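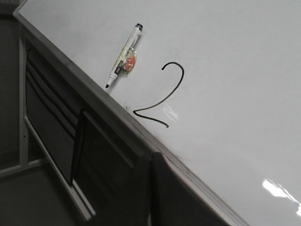 Bonjour à toutes et à tous,

Je vous écris de Sandu, où je suis arrivée en avril avec une valise trop lourde et l'idée (un peu naïve, je sais) que j'allais comprendre la filière noisette en deux semaines. J'y suis encore ! Et j'ai tellement de notes que cette lettre ne parlera que d'un seul sujet : la coopérative Lokari et sa fameuse usine de décorticage.

Pour ceux qui prennent le train en marche, Lokari réunit 331 exploitations, presque toutes familiales, souvent deux ou trois hectares accrochés à des pentes où je n'oserais pas garer ma voiture. Jusqu'ici, elles vendaient leurs noisettes en coque à Trument, le négociant qui a ses entrepôts près de la gare, et la coque, eh bien, ça ne rapporte pas grand-chose. Une fois décortiquées, calibrées et mises en sacs, les mêmes noisettes intéressent les chocolatiers et les pâtissiers, qui paient autrement mieux.

Viorica Neagu, la présidente, m'a reçue à six heures du matin avec un café à réveiller un mort. Elle veut que la première ligne tourne avant la récolte, avec 16 salariés pour commencer. Le financement vient de Nendex, un fonds qui prend 30 % du capital et laisse le reste aux producteurs. J'ai demandé ce qui se passerait si Nendex voulait partir. Réponse : les producteurs ont priorité pour racheter les parts, c'est écrit dans le pacte, et elle l'a relu avec deux avocats plutôt qu'un.

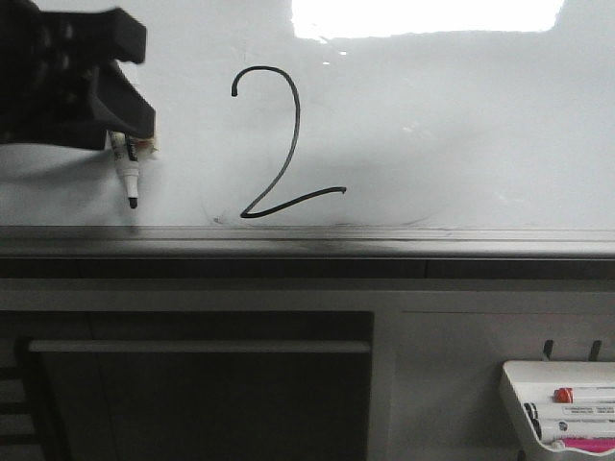 Tout le monde n'est pas emballé, et je trouve ça sain. Tincuța Furtună, qui cultive au-dessus du village, m'a parlé surtout de la route : l'hiver, les camions ne montent pas, et elle préférerait qu'on commence par là. Elle se méfie aussi des délais de paiement. Trument paie mal mais paie dans les 30 jours, alors que la coopérative n'a encore rien promis de ferme. J'avoue que je n'avais pas pensé à ça, j'étais toute à mes histoires de calibrage !

Le mois prochain, je monte voir les vergers du haut avec elle (j'ai acheté des bottes) et je vous raconte la suite. Si vous travaillez dans la noix ou l'amande, écrivez-moi, j'aimerais comparer les prix payés aux producteurs.

À très vite !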